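Jianhua Feng says one floral plate is enough reason to lay a proper table. I had my doubts.

"People keep the good china for visitors who never come," she told me. Her own table in Zarnville gets a patterned cloth and whatever bowls are clean – matching or otherwise.

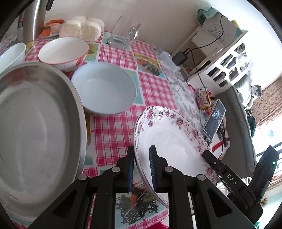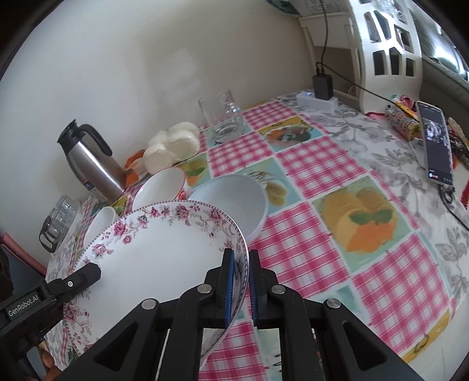

Floral dishes and plain bowls on Jianhua's patterned tablecloth.

Does a rose border improve dinner? "No," she said. "It improves me." I'm still not convinced. She paid 40 dollars for hers, and I'd be scared to wash it.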